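Labelling and documenting kitchen circuits before replacing a switchboard
by Sreekumar Joseph

Kitchens are the hardest part of a house to map. The appliances draw more current than anything else on the general power circuits, and previous owners have often added outlets without updating the schedule inside the board. Complete this procedure before your electrician quotes. Opening the board, removing outlet covers and any work on fixed wiring must be left to a licensed electrician.

What you need

A plug-in lamp or socket tester
Masking tape and a fine marker
A spreadsheet or the Fotstead circuit template
A floor plan, hand drawn is fine

Step 1. Number the outlets

Give every outlet a code made up of the room letter and a number, starting at the door and moving clockwise. Put the code on a strip of tape beside the outlet and on the plan. Include outlets behind the fridge and inside cupboards. Double outlets get one code with an L or R suffix.

Step 2. List the loads

Record each appliance with its rated wattage from the compliance plate, usually found on the base or the back. Unplug the appliance and let it cool before turning it over. Heating appliances matter most. Small items such as phone chargers can be entered on a single line. Where benchtop appliances sit close together, trace each lead by hand back to its plug. Do not assume that neighbouring appliances share an outlet.

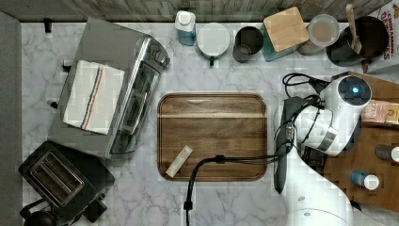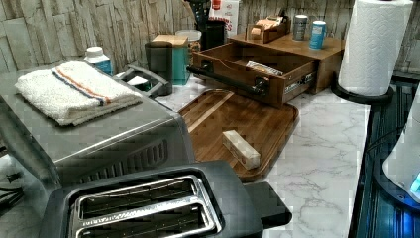
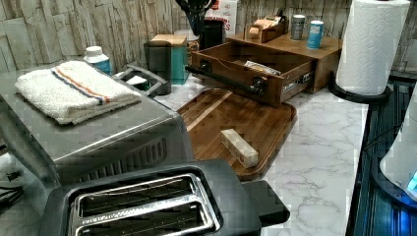
Benchtop with toaster oven. List each heating appliance on its own line.

Step 3. Calculate the current

Divide the wattage by the supply voltage. At 230 V, an appliance rated at 1840 W draws 8 A, and one rated at 2300 W draws 10 A. Add the figures for appliances likely to run at the same time. Breakfast is normally the peak.

Step 4. Identify the breakers

Shut down computers first. Plug the lamp into the first outlet, switch off one breaker and check the lamp. Repeat until it goes out, then write the breaker position against the outlet code. With that breaker still off, test the remaining outlets and record every one that is dead. Restore the breaker and move to the next. A dead outlet in this test is not proof that the wiring is safe to touch.

Step 5. Check the sheet

Every outlet should appear once. If the left and right sides of a double outlet give different results, test both again and flag the entry for the electrician. Outlets that stay live with all marked breakers off should also be flagged.

Save the sheet as a PDF and leave a printed copy near the board. Update it whenever an outlet is added.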